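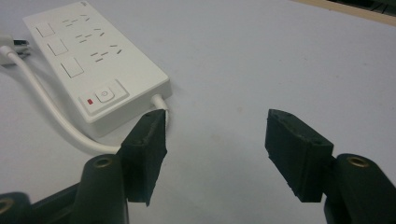
4. Plugging in and switching on

Figure 3. Power strip and loose cable on the table. Three sockets, each with its own switch, and a master button at the near end. The plug lies to one side.

Of the chores in our list, this is the one visitors to the lab expect to be solved. A person picks up the plug, finds a free socket, pushes, and presses the switch beside it. Most of us do it behind a sofa without looking. We chose it for that reason, and also because claims made for it elsewhere have been generous. Demonstrations tend to start with the plug already in the gripper, facing the right way, with the strip clamped to the bench. Take those two helps away and the job changes.

In our version the strip is left free on a plain table and may lie at any angle. The one in Figure 3 lies on a diagonal. The cable is put down by hand with no set shape. A trial counts as a success only if the plug is fully home and the switch belonging to that socket has been pressed. Pressing a different switch is scored as a failure, even where the plug has gone in cleanly. Two reviewers of an earlier draft thought this harsh. We would ask them what they would say to a kettle that had been plugged in and stayed cold.

4.1 Data and policies

Demonstrations were collected by hand with the Plilter gripper, whose finger pads are the same as those fitted to the arm. We recorded 800 demonstrations, of which 164 were thrown out at checking, mostly for lost tracking when the operator turned the wrist sharply to line up the plug. Both policies were trained on what was left. Killent predicts short runs of motion from the wrist view alone. Zaduvus adds a second stage which first picks out a target socket and then plans towards it. Neither was given force readings.

It is worth saying how much the human operator does that never reaches the training set. Yasaman Shojaei, who gathered the larger share of the demonstrations, noted in July that she was judging contact through the handle, by feel, and correcting before anything could be seen to have gone wrong. The recordings hold the correction but hold nothing of what prompted it. A policy trained on them sees a hand that wobbles for no reason.

4.2 What went wrong

We ran 140 trials, split evenly between the two policies. We do not report a single success rate for the whole chore, as such a figure would hide more than it told. The stages failed in different ways and for different causes.

Picking up the plug was the strongest stage. Both policies reached it and closed on it in most layouts, and we have no quarrel with earlier work on this point. Trouble began with how it was held. Parallel pads will grip a plug body in many poses, and only a few of those leave the prongs pointing anywhere useful. A person rolls the plug between finger and thumb. Our gripper has to put it down and try again, and Killent seldom did so. It carried a badly held plug to the strip and pressed it against the casing.

Insertion was poor under both policies. The sockets are of the multi-standard sort, with straight and angled slots close together, and in the wrist view they are small dark marks on white plastic. Once the plug is above them it hides them. Zaduvus, which had fixed its target beforehand, coped better until the strip moved. A free strip slides when pushed, and the plan did not slide with it. We tried a rubber mat for a handful of extra runs, left out of the totals, and the sliding largely stopped. We mention it for honesty's sake, though few homes keep their power strips on a mat.

Switching was worse than we had expected from what looks like the easy part. The switches are flat, square and white, set in a white housing with a thin grey line round each. When the light was low, both policies favoured the master button, presumably drawn by its printed symbol or by the red light next to it.

4.3 How far this goes

Our results cover one gripper, one type of strip and a clear table. They say nothing about arms with touch sensing, which may well do better, and the Ban group's work on slip detection looks like the right place to start. A real strip is found on carpet, in dust, with other plugs already in it. We left all of that out, and the chore was still beyond both policies as often as we would care to rely on them. We would not yet describe it as a household skill, and we think papers that do so should state who placed the plug.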